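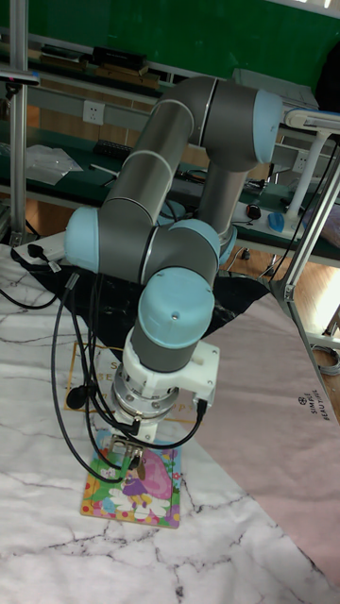
Robot arm above a jigsaw puzzle board

Stirkness build meeting, 2023-08-17

Present: Edem Ansah (chair), Tien-fu Leung

1. Mendby level
Tien-fu has closed 5 bugs. The ferry puzzle still lets players skip the harbour key — to be fixed before the next build. Loading now takes up to 80 seconds on old laptops.

2. Demo feedback
357 forms received. Most players liked the Bramau chapter and found the map hard to read.

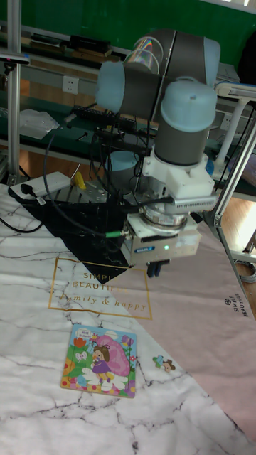

3. Music
Sulemana theme approved. Edem to send the final mix to Tien-fu.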